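Home | Products | Evaluation Kits | Methods | Support | Contact

May – by the Voler product desk

Voler Tabletop Evaluation Kit

A pick-and-place kit for labs that train manipulation policies and need to know if the new one beats the old one. Quick page, full spec sheet on request.

What it is: a set of colored cubes, a shallow basket, a cloth, a reset card deck and the scoring software. You bring the arm. You bring the gripper. Two-finger parallel or hinged both fine, suction not supported in this version (we get asked a lot).

The method behind it is called Trisgate. Short version – three cubes, one named target, one basket, and the score comes from where a trial stops, with a plain pass/fail kept next to it. Most labs we sell to were already running something like this by hand and writing yes or no in a spreadsheet. Yes or no throws away most of the trial. A policy that goes to the right cube and fumbles the close is a different animal from one that goes to the wrong cube and grips it beautifully. Both get a zero in the spreadsheet.

Trisgate has three gates:

Gate 1, selection. Did the gripper go to the named color.
Gate 2, closure. Did the fingers close on it and hold.
Gate 3, placement. Did it end up where the instruction said, with the other two cubes left alone.

Every trial gets a gate number. Trials that stop at gate 1 are language or perception trouble most of the time. Gate 2 is mostly wrist height and finger width. Gate 3 is where long runs fall apart.

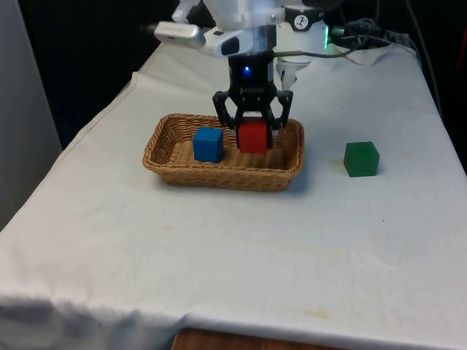
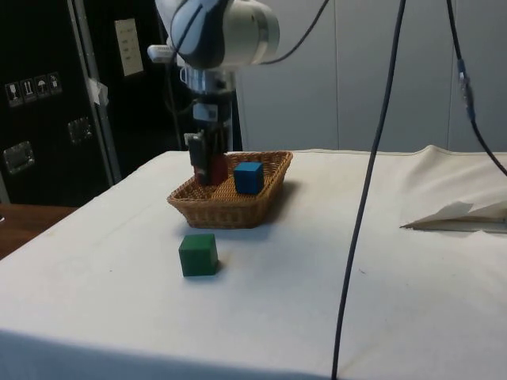 Starting layouts are where most homemade tests go wrong, so the kit spends the bulk of its effort there. The deck has 200 reset cards. Each one gives a position for every cube, in the basket or on the cloth, and which color is the target. Red as target with blue next to it in the basket and green out on the cloth is a typical mixed card, and both views show that split, with the green cube to the right of the basket in the first and in front of it in the second. Mixed cards matter because a policy can learn "go to the basket" and look great until the target is sitting outside it. Shuffle the deck, deal, set the cubes, press start. Don't skip cards you dont like.

What we measured

Our own validation was done in the Vallejo lab, one arm, two policies trained on the same demonstrations. Policy A had the plain demo set. Policy B had the same set plus cropped wrist views. 4000 trials in total, split evenly, same card order for both.

Pass/fail alone put the two policies nearly level. We would of shipped either one on that number. The gate scores pulled them apart – B stopped at gate 1 far less and at gate 2 more. Better at picking the cube, worse at holding it. Lowered the approach height for B, reran the mixed cards only, and the gate 2 stops dropped. A didn't move with the same change.

Then we checked how many trials you need before the gate ranking settles. On our bench it stopped flipping at 277. Your number will differ. Noisy arm, more trials. The software plots it as you go so you can stop when the curve goes flat, or keep going overnight if nobody needs the table.

Limits, read before ordering

One arm type so far. Second bench is being set up, no results yet.
Cubes only. A policy that does well here may still be hopeless with a mug.
Gate 2 is scored from finger position and a lift check. Very light contact gets scored as closed now and then. Fix is in the next release.
Cloth wrinkles shift the cubes a little on reset. We left that in on purpose, same wrinkles for both policies if you alternate trials – so alternate them.

In the box

Cubes in red, blue and green, plus a spare set
Basket
White cloth
Reset card deck
License for Berimari, the scoring software, one bench
Printed setup guide

Berimari runs on a normal desktop next to the robot controller. It reads one or two fixed camera feeds plus gripper state. Two feeds is better, the fingers hide a lot of the cube once they're down in the basket and a single view will lose it. Calibration is one printed sheet and a few minutes. Output is a flat file, one row per trial: card number, target, gate, stop time. Easy to pull into whatever you already use.

Mounts and cameras not included. Any camera that holds a fixed exposure should work. Auto exposure on a white cloth is a bad idea, turn it off.

Ordering

Single bench and multi bench licenses. Academic price available, write from your school address. Replacement cubes and cloths sold seperately. Raw trial files from the Vallejo validation go out with every kit, or ask support for them before you buy.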